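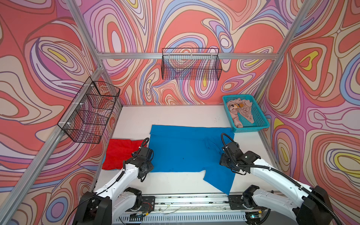
Swirling bands of salmon, pink and lavender on the wall panels.

Stories > Short Fiction > Third Leg

Third Leg

I had never seen an indoor track before Bresov, and I want to put down what it was like while I still remember it properly, because I walked through those doors in December with a kit bag and a cheese roll and I thought it was the best room in the world.

It was so small! A whole track, folded up like a deckchair. 200 metres, four lanes, and the bends banked so steeply that a little boy was sliding down one of them on his bottom until a steward told him off. The air tasted of dust and muscle rub. Somebody was shot-putting in the middle, and every time it landed you felt it in your feet.

We had come from Rumar on the early coach, eleven of us and a crate of bananas. I was only down for the 800, in the slow heat, and I came fifth in it, and I loved every stride. My number was 484. I had pinned it on crooked and I ran the whole way with one corner flapping against my ribs, and when I finished I lay on my back on the infield and coughed like an old car. The track cough, the older girls called it. They were thrilled for me. You weren't a proper indoor runner until you'd had it.

So as far as I was concerned my day was over. I put my tracksuit on, ate the roll and found a seat above the second bend, where you could lean over the rail and feel the wind when the sprinters went by. 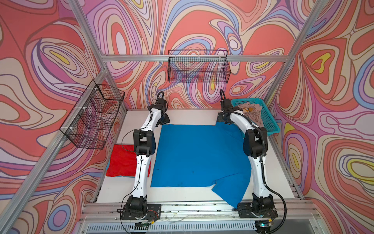

I was halfway through a banana when our coach came up the steps two at a time. Our third leg had pulled her calf in the long jump, which she wasn't even supposed to be in. The four by four was in twenty-five minutes. Had I run a 400 this year?

I said yes. I had run one, in May, on grass, in a headwind, and a dog had got on.

"Lovely," said our coach, and went off to change the team sheet.

I should explain about Sostasari. They had won that relay every winter anybody could remember, and they had matching bags. They warmed up in a line, all four of them doing the same skips at the same moment, with their hair in the same plait. Their third leg wore 379 and looked as if she had been drawn with a ruler. I did some skips as well. I got the rhythm wrong and kicked myself in the ankle.

Our first leg gave me the only lesson there was time for, behind the high jump mats, with a rolled-up programme for a baton. Look at the stick. Don't look at her face, don't look at the crowd, look at the stick until it's in your hand and then go like mad to the bend, because whoever gets the bend first gets the inside and the other one has to run round the outside like a bus. We practised it nine or ten times. I dropped the programme twice and she told me that was good, I'd got it out of the way.
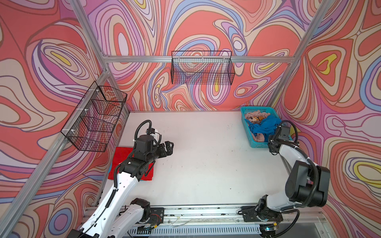
Yellow teardrop in the pattern, right-hand panel.

Then the gun, and I have honestly never heard a noise like that hall. Outdoors a crowd is something over there. In Bresov they were on top of us, banging the boards with their hands, and the sound went round the building with the runners. Our first leg came home third. Our second leg, who is tiny and hates everyone while she's running, went out after the girl from Ruggiero and ate her up along the back straight, and then she started on Sostasari.

They line you up in order of who's coming. I was shuffled in next to 379. She had a plaster on her thumb. She was breathing through her mouth, quick little breaths, and she was staring up the track with enormous eyes, and I thought, oh, you're frightened too! I could have hugged her.

And then there was the stick. I looked at it and looked at it, and it came down into my palm with a smack, and I ran.

We hit the bend together. I had my elbow out and she had hers out, and I got half a shoe in front and dropped down on to the inside line, and the banking picked me up and threw me off the other end like a stone out of a sling. I can't tell you how lovely that is. I laughed out loud, with no breath to do it with. The back straight was gone in about three thoughts. Second bend, people's hands on the boards, bell or no bell I couldn't have said, and our coach hanging over the rail with my half-eaten banana, shouting something with a lot of vowels in it.

With half a lap left my legs turned to wet rope. She came up on my shoulder. I could hear her spikes, tick tick tick, and I ran at the last bend wide-eyed and knock-kneed and made her go the long way round it, every inch, and I held out the stick and somebody took it and I fell over.

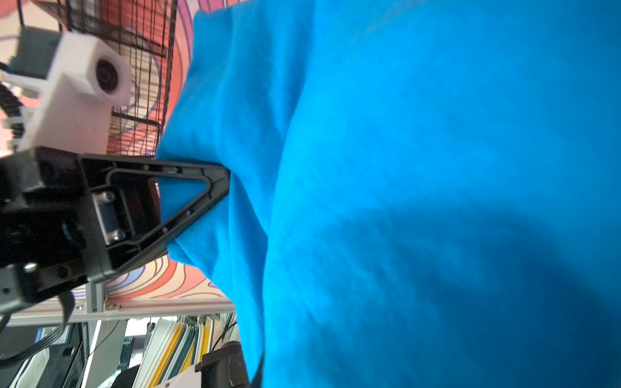

Get up, get up, a voice was yelling over my head, they'll be coming round again and you're in lane two! Hands took me under the arms and hauled me across the line on to the infield. It was 379. She was laughing as well, and coughing horribly, and we knelt there holding on to each other's vests to watch the last leg go.

We lost it, by a vest. Their anchor got ours on the line and the whole place went up. Our four stood in a heap, roaring as though we'd won, and the Ruggiero girls came over and joined in for no reason at all.

54 seconds and a bit, our coach said, showing me the watch. She showed me again on the coach home, and again at the services, and then she asked what I was doing on Tuesday nights.

I said I was free. I still had the number on under my tracksuit, crooked, and I slept in it.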